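The toy pile at Nelli Partanen's house in Eskola had outgrown two closets by August. 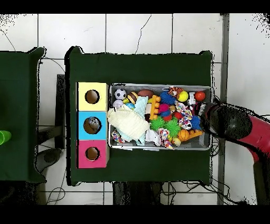

Partanen sorts a little each evening, and her rule is that every toy gets handled once. The boxes do most of the work — yellow, light blue and pink, each with a round hole in the top. A soccer ball or a toy hamburger has to be matched to a box before the next thing comes up.

Small things go first. Big ones wait.
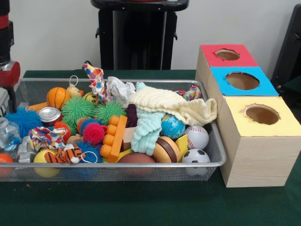
Spiky balls and rope toys take longest, she says, as they catch on the knitted cloths and bring half the pile along.

She bought no storage for the job, though a Wirkell shelf unit was on her list for a while. 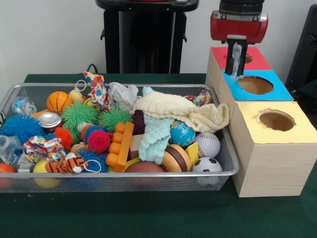
Trash comes out as she reaches it. The rest stays in the basket until the next evening, when she starts again at 7.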